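Skilon Help » Automation and Robotics » Faults and Safety

Wrist camera loses the part when an operator steps in, arm keeps moving on the old position

Posted by Valtteri Heiskanen, 2018-06-23

We run a small textile handling cell with a six-axis arm, a parallel gripper and a color camera at the wrist. The job is picking folded garments off a light table and placing them in a tray. The controller is a Pimum unit on the stock firmware. The vision program was written in-house on top of the Ollano library and has been in use since October.

Last week an operator reached into the shared area to straighten a garment while the arm was on its approach move. The arm did not stop. It continued to the last computed pick point, closed the gripper on nothing and raised a grip fault. There was no contact and no injury. The cell is set up for hand guiding and reduced speed, so the arm was at 100 mm/s when it happened, but I am not willing to run it again until I understand why it carried on.

The log shows 3,265 vision cycles in the shift before the fault. In the last 3 cycles the match score fell to zero, and the pick pose did not change at all during those cycles. I expected the program to hold as soon as the score dropped below the threshold.
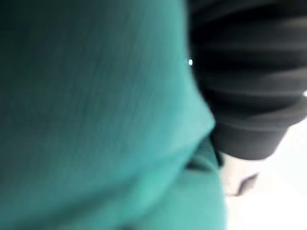

The threshold is set to 60 percent of full score and I have confirmed that the value loads at startup. Exposure is fixed. The gain is fixed too. I have cleaned the lens cover and reseated the camera cable at both ends, and the cable passes a continuity check with the arm in its most twisted position. Restarting the controller makes no difference.

I can reproduce it with the gripper removed and the arm at its slowest setting. If I hold a piece of cloth in front of the lens during the approach, the pose stays frozen and the move completes. If I hold the cloth there before the approach starts, the program waits as it should. Has anyone seen this? I would like to know whether it is the library, the controller or our own code.

Hilkka Koivisto

Your own code, most likely. The second test tells you where to look. The score is being checked once, before the approach is released, and nothing checks it again after that.

The usual cause is the way the pose is handed over. The vision task writes a pose to a shared register when it has a good match. When it has no match it writes nothing, so the register keeps the last good value. The motion task reads the register and has no means of telling a fresh pose from an old one. Everything looks correct until the view is blocked in the middle of a move.

Do the following, in this order:

Add a counter next to the pose and increment it on every good match.
In the motion task, compare the counter with the previous reading. If it has not changed within 100 ms, stop the move and drop the pose.
Write an explicit "no match" status on every failed cycle. Do not leave the register alone.
Break the approach into short segments, or use an interruptible move. On many controllers a single long linear move will finish regardless of what the program variables say.

Check the last item first if you are short of time. If the move can't be interrupted, the counter will not help you.

Separately, and more important: none of this is a safety function. A wrist camera running ordinary vision code has no safety rating, and a dropped score must not be what keeps the arm off a person. If someone can reach in during the approach, the stop has to come from a rated device — a scanner, a light curtain, or the force and speed limits of the arm itself, validated for that gripper. Pull out the risk assessment and see what it says about access during the approach. If it says nothing, the cell stays off.

Esko Rantala

Could be exposure. We had a Saarinen camera that washed out whenever there was a white table behind the part and we lost matches all day. Turning down the ring light fixed it. Have you tried auto exposure?

Orhun Öztürkmen

Auto exposure would not explain a frozen pose, and it can make the scores less repeatable. I would leave it fixed while testing.

Agree with Hilkka on the stale register. One addition. Look at what your code does with an exception from the match call. Ours caught the error, logged a score of zero and returned the previous result object, so the log looked healthy and the pose was several cycles old. A score of exactly zero is suspicious for that reason. A real mismatch on cloth normally gives you a low number that moves from one cycle to the next.

Also log the image timestamp along with the score. If the timestamp stops as well, you have an acquisition problem and the matcher is never being given a new picture. If it advances, go back to the handover.

Put a tag on the start button in the meantime. Ours was restarted by the next shift while we were still reading the log.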